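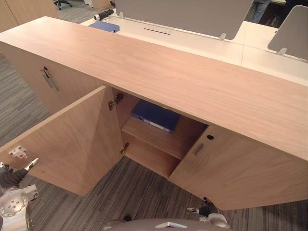 Startseite > Tagebuch > Dezember

Zuletzt aktualisiert: Dezember, 22:40 Uhr

Wieder bei Bevine gewesen, Büroetage, graue Teppichstreifen, dass einem die Augen flimmern. Aufgabe des Tages: Schrank auf, Ordnungsbox raus, Schrank zu. Mein Neffe macht das nebenbei mit vollem Mund. Der Roboter hat zwei Arme dafür und einen Terminplan.

Mahnaz Kermani ist zuversichtlich wie immer. In 2 Jahren räumt so ein Ding bei ihr die Küche ein, sagt sie. Ich habe dagegen gewettet, um ein Essen im Berkau. Schranktüren sind gemein, das gebe ich zu: Die eine hat einen Bügelgriff, die andere bloß eine Mulde, und jede will anders angefasst werden. Aber genau so sieht es eben in jeder Wohnung aus. Wer daran scheitert, braucht mir von der Spülmaschine nichts zu erzählen.

Im Prospekt von Droncombe stehen 1.477 erfolgreiche Griffe. Wie viele danebengingen, steht da nicht. Zerouali meinte, das müsse man im Verhältnis sehen - ja, eben.
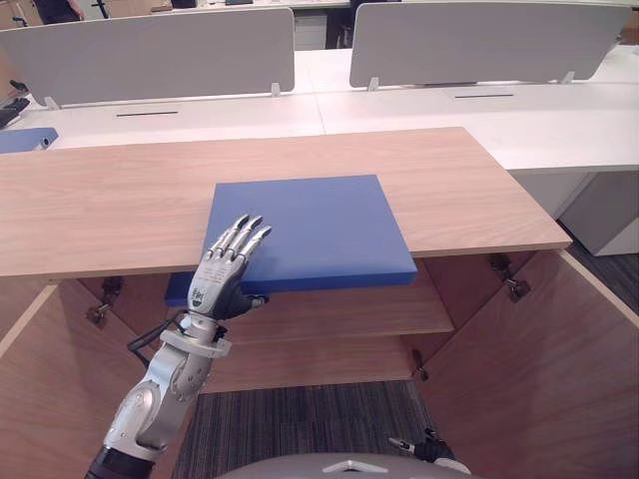 Kann so eine Maschine heute schon den Haushalt machen?
Einzelne Handgriffe schafft sie, wenn jemand danebensteht und Zeit hat, einen ganzen Nachmittag Hausarbeit traue ich ihr nicht zu.

Was mich stört, ist weniger die Technik als das Gerede. Eine Hand mit Fingern sieht nach Können aus, und schon reden alle von Pflegeheimen und Werkstätten. In der Werkstatt will ich sehen, wie sie sieben verschiedene Schraubenkisten sortiert, 60 Minuten am Stück, ohne dass einer eingreift. Dann zahle ich das Essen gern.

Zu Hause noch die Wäsche zusammengelegt. Rücken tut weh. Morgen Mahnaz wegen der Protokolle anrufen, und der Küchenschrank klemmt immer noch.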